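Build Diary – Kitchen Bench Project
Dec 20, 2025
Entry kept by Anas El Ouafi, Dindach Shared Workshop

Simulation work

The workshop opened at the usual hour and the bench was reserved for the two-arm build until closing. Work on the physical arms remains on hold pending delivery of the replacement shoulder bearings from Hegazy. The session was therefore given over to the simulated kitchen, which runs on the Wurnavex software installed last month.

The counter layout was loaded with the plate, the frying pan, the blue tray and the wire rack in their assigned places. The present task concerns the right gripper, which is to hold a small colorful item at the tray while the left gripper stays empty and clear of the pan handle. Members are reminded that the grip force setting is shared by both arms and must not be changed during a run. 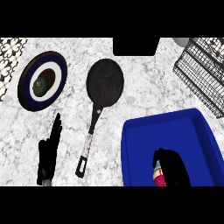

Hardware and parts

The left wrist bracket was removed from the physical arm and measured again. Two of the 4 mounting holes do not line up with the Unalix plate and will be drilled out to 6 mm. The cable sleeve on the same arm is worn at the elbow – a new length has been cut and labeled, and is stored in the second drawer.

The motor log now stands at 1,000 cycles for the base joint. Grease was applied and the cover refitted with the original screws.

The next bench reservation has been requested for January. The power supply was switched off and the key returned to the front office.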